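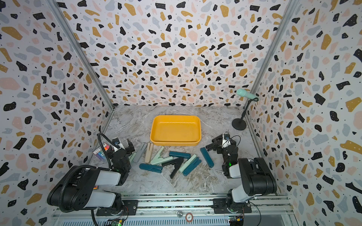
Yellow tray, empty, on the marble-patterned floor.

Ticket subject: Car loan application stays on "Documents pending" after all papers were uploaded
Product: Plevix customer portal, vehicle finance
Opened by: Ayman Saber
Opened: December 18, 2023
Status: Closed

First message

Good morning,

I am applying for finance on a used car from the Uibo dealership in Sturkavville. The application was made through your portal. I uploaded 4 documents: my driving licence, the proof of address, the last payslips as one file, and the bank statements as one file. All of them show a green mark. In spite of this the application status is still "Documents pending" and the button "Send to lender" is grey.

The deposit is 3,000 and I have already paid it to the dealer. The salesman is holding the car for me, but he can not hold it for very long. I would be thankful for a quick look.

What I have tried:
Logged out and logged in again.
Used a different browser.
Deleted the bank statements and uploaded them again.
Opened the portal on my telephone. There the button is not grey, but when I press it the page only loads again.

Regards,
Ayman Saber

Reply from support

Hello Ayman,

Thank you for the clear list. Please check two things for us. First, is the address on your driving licence written the same way as the address in your profile? Second, on the page "Your deal", which amount do you see under "Amount to finance"?

Please do not start a second application. Two open applications for the same car can lead to two credit checks.

Plevix Support

Reply from customer

Hello,

The address is the same. I moved house in August and the licence was changed soon after, so I compared it letter by letter.

For the amount, I think you have found something. The page shows 2,542 more than the dealer's paper. On the paper the deposit and my old car are both taken off the price. In the portal I can see the deposit, but the line "Part exchange" is empty. My old car is a Kuta hatchback and the dealer gave me a written value for it. I did not find any place where I can type this value myself.

Ayman

Reply from support

Hello Ayman,

The part exchange line can only be filled in by the dealer, so you did not miss anything. From our side we see that Uibo saved the value of the Kuta as a draft and did not confirm it. While a draft is open, the portal waits for one more document, the part exchange form, but it does not show the name of this document to the customer. We agree that the message is not helpful and we have passed it on to the team who write the portal texts.

We have sent a request to the dealer to confirm the draft. When it is confirmed, please do the following in this order:
1. Open "Your deal" and check that the amount is the same as on your paper.
2. Open "Documents" and press "Refresh list".
3. Read the part exchange form and sign it on the screen.
4. Press "Send to lender" one time only.

If the amount is still different after step 1, please stop there and write to us.

Plevix Support

Reply from customer

Hello,

The dealer telephoned me and said it is confirmed. The amount is now correct to the last penny. The form appeared after the refresh and I signed it. The button became blue and the status is "With lender".

One small question. The monthly payment went down a little compared with last week. Is it only from the part exchange, or did the rate also change?

Ayman

Reply from support

Hello Ayman,

Only from the part exchange. The rate on your quote is the same as before. Please remember that the lender makes the final decision, and the agreement you receive from them is the one to read before signing.

The telephone problem, where the page loads again, is a separate fault and has its own ticket now. We will close this one.

Plevix Support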